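Skeltex has spent February settling an argument most of its engineers would have been happy to leave alone: whether the old two-finger gripper from Orlandini is any worse than the new Alden one that costs a good deal more.

The test is not glamorous. Each gripper gets 50 picks from a mixed lot of cans, cloths and small boxes, sorted into plastic bins, with the same controller and the same arm speed. Gaetano Bassi, who drew up the rules, banned restarts after the first afternoon, when everyone's favorite gripper seemed to need one.

Final tally: the Alden missed 2 picks, the Orlandini 11. Most of the Orlandini's misses were cloth, which it likes to pinch, consider and let go. On cans the gap was too small to brag about — though bragging was heard.

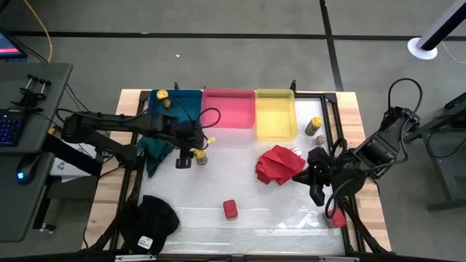 Benedetta Messina would like it noted that the Orlandini ran on fingertips well past their replacement date, and she wants a rematch with new ones. The pads are on order.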